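Re: Rilau gripper kit, evaluation terms

On Monday, August 1, 2022, the Plonovico purchasing office wrote:
> Please confirm whether the Rilau kit handles small blocks
> set side by side, and whether the wrist camera is included.

The wrist camera is included in the base price. Beneo has completed 507 trial picks with the kit, using small cubes on a flat board. 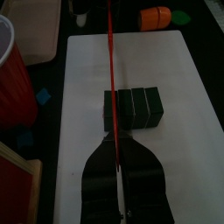

Of these, 478 succeeded on the first attempt. Replacement fingers are quoted separately, with delivery in 47 days. Sites wishing to borrow one of the 2 loan units should write to this list.

Evaluation Office, Beneo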